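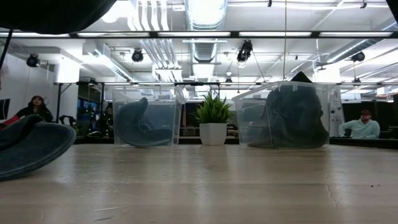
クリアボックス（深型・ワイド型）　帽子とやわらかい布物のための透明収納

当店の収納用品のなかで、いちばん長くお付き合いいただいているのがこの透明の箱です。品名はHaluvent(ハルヴェント)クリアボックス。深型とワイド型の2種類があり、どちらもふたのない、まっすぐな壁の四角い箱です。仕切りも引き出しも付いていません。カタログに載せるとあまりにあっさりしていて、担当のわたしはいつも紹介文に困るのですが、使い始めてしばらく経ったお客さまから「もうひとつ欲しい」というお便りをいただくことがとても多い品で、今回はそのあたりも含めて、少し長めにご案内させてください。

品番
深型　3062
ワイド型　3130

帽子の置き場所に困っている方へ

フェルトの帽子は、しまい方がなかなか難しいものです。フックに掛けておくと、掛けた一点だけが引っぱられて、いつのまにか妙なとがりができてしまいます。棚にじかに置けばほこりがのりますし、上に何か重ねた日には、せっかくの丸みがつぶれてしまいます。かといって、買ったときの丸い箱に戻して押入れの奥へ入れると、そのまま次の冬まで存在を忘れてしまうのですよね(わたしは2年続けてやりました)。

透明の箱に入れて棚やテーブルの奥に並べておくと、まず忘れません。濃いグレーのフェルトのような、暗い色で形のやわらかいものほど、透明の壁ごしに見えることのありがたさがよく分かります。帽子だったか、ルームシューズだったか、丸めたストールだったか、と手を入れて探る必要がなく、朝の支度のときに目で選べます。

Plosudgate(プロスドゲート)の店で接客をしているViorica Vukčevićは、自宅の玄関でこの深型を使っています。冬のあいだはフェルトの帽子、春になると同じ箱に薄手のスカーフを入れ替えるそうで、「箱はそのままで、中身だけ衣替えするの」と言っていました。5月の連休に合わせて入れ替えるのが、彼女の家の決まりごとになっているようです。

深型について

深型は、帽子ならひとつ、ゆったり入れていただく箱です。立てても寝かせてもかまいませんが、長くしまっておくときは、つばに重みがかからない向きを選んであげてください。クラウン(頭の入る丸い部分)に薄紙を軽く丸めて詰めておくと、形がへたりにくくなります。ぎゅうぎゅうに詰めると今度は内側から伸びてしまいますので、ふんわりと、手のひらで押せばすぐ戻るくらいがちょうどよい加減です。

縁のところは壁より少し厚くしてあります。持ち上げるときに指がかかりやすく、薄い縁が指の腹に当たるあの嫌な感じがありません。地味な部分ですけれど、一日に何度も出し入れする方にはきっと喜んでいただけると思います。

ワイド型について

ワイド型は、たたんでもなかなか平らになってくれないもののための箱です。使っていない布のバッグ、リュック、厚手のひざ掛け、丸めたフリース。こうしたものは、きちんとたたもうとするとかえって時間がかかりますし、次に出したときには折り目がくっきり付いています。ワイド型なら、くしゅっとさせたまま入れていただいて大丈夫です。

中身が箱いっぱいになって、布の角がぴょこんと縁から飛び出すこともあります。ふたがありませんので、それくらいはどうぞ気になさらずに。わが家でもしょっちゅう何かしらの先っぽが出ています。気になる方は、飛び出す側を壁のほうに向けて置くと、正面からはだいぶ落ち着いて見えます。

置き方のこと

お問い合わせで多いのが「透明の箱を見えるところに並べると、生活感が出すぎませんか」というご相談です。お気持ちはとてもよく分かります。

わたしたちがよくおすすめしているのは、箱と箱のあいだに小さな鉢植えをひとつ置くことです。細くつんとした葉が上や横に広がる、背の低いものがよく合います。鉢は白い四角いものにすると、箱のまっすぐな線となじんでくれますし、暗い色の布が両側にあっても、あいだに緑があるだけで目がほっとします。明るい木の天板なら、なおさらです。お水をあげるときは、箱の中に入らないように、鉢のほうを動かしてからどうぞ。

それから、二つの箱の向きをぴったり揃えなくてもよいのです。片方を少しだけ斜めにすると、並びがやわらかくなりますし、角がこちらに向くので手を伸ばしたときに持ちやすくなります。几帳面な方はむずむずなさるかもしれませんが、一度試してみてください。

仕事場でのお使いかた

ご家庭用にと思って作り始めた箱ですが、このところは広い事務所や共有の作業スペースで使ってくださる方が増えてきました。席が決まっていない職場では、帽子やバッグの行き場がなくて、椅子の背に掛けたり床に置いたりしがちです。共有のテーブルの奥のほうに箱をいくつか並べておけば、朝来たときにぽんと入れて、帰りに取っていくだけで済みます。

設計事務所のKamolrat(カモルラット)さんには、開設のときにまとめて52個をお納めしました。担当のUyên Huỳnhさんから後日いただいたお便りをご紹介します。

「最初は名札を貼るつもりでラベルまで用意していたのですが、中身が見えるので、結局だれも貼らないまま使っています。会議で机を広く使いたいときは、箱ごと隣の棚へ移せるのが楽です。ひとつだけ希望を言わせてもらうと、もう少し浅いものがあれば、手袋や小物に使いたいです」

浅型のご要望はほかの方からもいただいていて、いま試作を進めているところです。縁の厚みと高さの釣り合いがなかなか決まらず、もうしばらくお時間をください。

お手入れ

ふだんのほこりは、やわらかい乾いた布でさっと拭いてください。汚れが付いたときは、ぬるま湯で薄めた台所用の中性洗剤で洗い、よくすすいでから、伏せずに立てかけて乾かします。伏せると中に湿気がこもりますので、どうか気をつけてくださいね。研磨剤入りのクリーナーや硬いスポンジは、細かな傷のもとになります。透明なものは傷が付くと光の下で目立ちますので、ここだけは少しやさしく扱っていただけるとうれしいです。

天井の明かりの真下に置くと、壁や縁に白く光の筋が映ることがあります。これは表面がなめらかなために起こるもので、傷や汚れではありません。映り込みが気になるときは、箱の向きをほんの少し変えるだけで、ずいぶん見え方が変わります。

フェルトのほうのお手入れも、よくお尋ねがありますので書いておきます。毛並みに沿って、やわらかい洋服ブラシでそっとなでてください。細かな毛羽はフェルトの持ち味ですから、無理に取ろうとしなくて大丈夫です。雨に当たった日は、形を整えて日陰でしっかり乾かしてから箱へ。湿ったまま入れるのだけは避けてください。

ご注意いただきたいこと

ふたはありません。ほこりが気になる長期の保管には、薄い綿の布を一枚、上からふわりと掛けておくのがおすすめです。
直射日光の当たる窓辺や、暖房器具のすぐそばには置かないでください。中の布が色あせたり、箱が変形したりするおそれがあります。
中身の入った箱の上に、別の箱を重ねることはご遠慮ください。
食品を直接入れる用途には向いておりません。
帽子、バッグ、鉢植えは商品に含まれません。

よくいただくお尋ね

つばの広い帽子も入りますか
つばの広さと硬さによります。やわらかいフェルトでしたら、つばを軽く立てるようにして入れられるものもありますが、硬い麦わらなどは無理に曲げると折れてしまいます。お手持ちの帽子のいちばん広いところを測って、ご注文前にお知らせください。合うかどうか、こちらで一緒に考えます。

深型とワイド型、どちらを先に買えばよいですか
帽子が気になっている方は深型、バッグやひざ掛けが床に積もりがちな方はワイド型をどうぞ。迷われるときはワイド型からがよいように思います。大は小を兼ねる、と言うほどではありませんけれど、いま何を入れるか決まっていなくても、使い道はすぐに見つかります。

以前買ったArkex(アルケックス)の棚に載せられますか
はい、Arkexの棚板にはどちらの型も載せていただけます。棚板を一段外して、上から手が入るくらいの余裕をとっておくと出し入れが楽です。

ご注文とお届け

ひとつからご注文いただけます。ご注文の際は、上の品番と数をお書き添えください。深型とワイド型を一緒にお求めの場合は、同じ荷物にまとめてお送りします。箱と箱のあいだには紙をはさんで包んでいますので、開けたらその紙は捨てずに、ぜひ帽子の詰め物に使ってください。やわらかくて、ちょうどよいのです。

届いた品に傷や欠けがありましたら、お手数ですが、洗ったり中身を入れたりなさる前にご連絡ください。すぐに代わりをお送りします。Plosudgateの店頭にも両方の型を出していますので、お近くの方はお手持ちの帽子やバッグを持っていらして、入れ心地を確かめてみてください。

このページの内容は2022年6月4日(土曜日)現在のものです。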